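Prokevico Newsletter
Workshop and Stores
April 6, 2023

Sorting the small gears: where we are and what changes for you

The small gear drawers in the stores have been a sore point for a long time. Anyone who has pulled a spur gear for a repair job in the last year has probably had to take three or four to the bench and try them one after another. We have now gone through the whole cabinet, and the new layout is in use.

When we emptied the drawers we had 471 loose gears on the tables. Of those, 188 had no tag, no bag and no drawer label that could be trusted. The rest were marked in some way, although the marking had been done by several different people over several years and did not always agree with the part. A few bags from the old Bulov building were marked only with the name of the machine they had come out of, and most of those machines have been scrapped.

Every gear was handled the same way. We wiped it down, counted the teeth, measured the outside diameter and the bore, and checked it against a gear of known pitch. Then it went into a bag with a printed label. The order on the label is always the same: tooth count, pitch, bore, face width, material. If a value could not be confirmed, that field is left blank on the label. Please do not fill in a blank field from memory. Measure the part, write the value in ink and put your initials next to it.

How to find a gear now

The cabinet is arranged by pitch first and tooth count second. Coarse pitches are at the top and the finest are at the bottom. Inside each drawer, the lowest tooth count is at the front. Bore size no longer has anything to do with where a gear is kept. We know that several people were used to looking for the bore first, as that was how the old Cheng cabinet was set up, but two gears with the same bore very often have nothing else in common and the old system mixed pitches badly.

A printed index hangs on the side of the cabinet. It is one page, both sides. The same list is in the shared stores folder and can be searched by any column, including bore. If you only know the shaft size, start with the list and then go to the drawer.

Counting teeth

Most of the wrong labels we found were off by one tooth. It is an easy mistake on a small gear, especially one you keep turning in your fingers. Put a dot of marker on one tooth, hold the gear still and count from the dot. Count twice, once in each direction. If the two counts differ, count a third time. Wipe the marker off before the gear goes back in the bag.

Odd tooth counts cause trouble with measuring as well. On a gear with an even number of teeth, the caliper jaws sit on two tips that are directly opposite each other and you get the true outside diameter. With an odd number there is a gap opposite every tooth, so the caliper reads a little small. For these gears, measure from the edge of the bore to the tip of one tooth, double the reading and add the bore diameter. If the bore has a chamfer, take the reading below the chamfer, on the straight wall of the hole. A reading taken at the rim will be wrong by the width of the chamfer, and on a small gear that is enough to send it to the wrong drawer.

Scratches, scuffs and real damage

We were asked several times during the sort whether a scratched gear should be thrown out. In most cases, no. Machining marks on the flat face are left over from when the part was made, and scuffs on the face usually come from being stored loose with other metal parts. Neither one affects how the gear runs. What matters is the condition of the tooth flanks, the tips and the bore.

Put a gear in the reject bin if you find any of the following:

A chipped or bent tooth, even if it is only one.
A step or ridge you can feel with a fingernail on the side of a tooth.
Tips worn to a point.
A bore that is out of round or badly scored.
Rust pitting on the working surfaces. Light surface rust that wipes off with an oily rag is fine.

We rejected 13 gears on these grounds. They have been taken off the list and will go out with the scrap steel at the end of April. If you think one of them is worth keeping for a fixture or a display board, take it out of the bin before then and tell the stores desk.

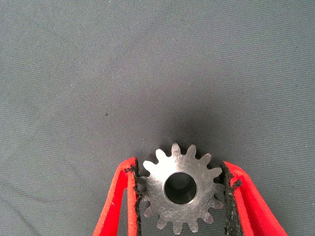 Bare steel spur gear, 15 teeth, with a chamfered bore.

Plain steel and storage

Bare steel gears will rust in the drawer if they are put away with fingerprints on them. There is a small can of light oil and a box of lint-free wipes on the shelf to the left of the cabinet. One thin coat is enough. Too much oil soaks into the label and makes it unreadable, and we had to reprint quite a few during the sort for that reason.

The bags are the heavier Bestex ones, which close properly and hold up to being opened many times. Please use only these for the gear cabinet. The thin bags from packing split at the corners as soon as a tooth gets into them. One gear to a bag, unless the gears are a matched pair. Matched pairs are bagged together with a blue label and must be issued together, even if only one of them is needed. If one of a pair is damaged, bring both back.

Taking gears out and returning them

The sign-out sheet is on the clipboard next to the index. Write the label number, the job number and the date. If the gear is going into a machine for good, tick the last column so that it can be removed from the list. If you are only trying it for fit, leave the column empty and bring the gear back the same day.

Returned gears go in the gray tray on top of the cabinet. Do not put them back in the drawers yourself. The tray is emptied at the end of each shift, and every part is checked against its label before it is filed again. It adds a little work for the stores desk, but the old drawers got into the state they did mainly through gears being dropped into whichever one was open.

Still to do

There are 6 gears we have not been able to identify. They do not match any standard pitch gauge we own and may be special parts for equipment that was here before the move. They are in a separate box at the stores desk, each with a slip showing the tooth count and bore. If you have worked on the older machines, please stop by and take a look.

The racks and worm gears have not been touched. They are still in the lower cupboard in the old order. We plan to start on them once the bushings and spacers are finished, and a notice will go up on the board before the cupboard is closed. Until then, request racks and worms at the desk as before.

Spare label sheets are in the second drawer of the stores desk. The label template is in the shared folder under Gears. Corrections to the index can be written directly on the printed copy, and the list will be updated and reprinted once a month.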